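About us

Share 62 · Comments 2

Panstead is a shared workshop in the old dye house on Jallari Street. We are a small group of people who build robots and home automation in the evenings, and we teach each other while we do it. Most of us have another job in the day.

The workshop began in a garage, with one broken arm and a borrowed soldering iron. Now we have 76 members and a room which is open until late every Friday. Some come with a finished plan, others only with a question. Both are welcome.

Our longest project is called Zirkia. The goal is an arm that can tidy a home: take the small things people leave on furniture and put them in the right drawer. Before we try a new movement on the bench, we try it in simulation — it is slower to prepare, but it is cheaper than a new gripper.

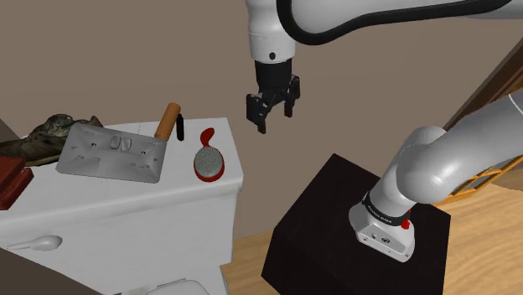
Members' Bulletin, No. 62

For the simulated room we choose objects that are difficult in different ways. A hairbrush has a handle and bristles, a sneaker is soft, and a socket plate lies very flat. The arm stands on its own black box beside the cabinet, and the drawer handle is also part of the exercise.

The Hlongwane build is our second project, a window opener for greenhouses. It has used 2000 screws until now, and it still leaks a little.

If you would like to join, please come on an open evening and ask at the long table. You do not need to bring tools. Beginners pay nothing in their first month.

Share this page · 2 comments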